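Student Project Report: Evaluation of the Bolura Handheld Gripper Kit
October 24, 2022

The kit costs $595 and contains 2 grippers. Our test task was hanging keys on a small stand, with 300 trials planned.

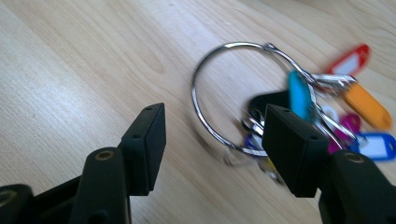
Thin metal rings are a hard case for flat finger pads, so pad alignment was checked before each session.

Setup took 3 hours - longer than the manual states. 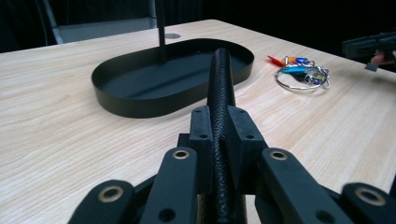
Naciri objected that the price leaves out spare pads, and asked for them to be listed separately.

Spares are now in Table 2. 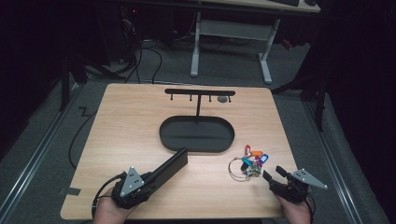 Cable routing remains open. Each gripper should be rated separately.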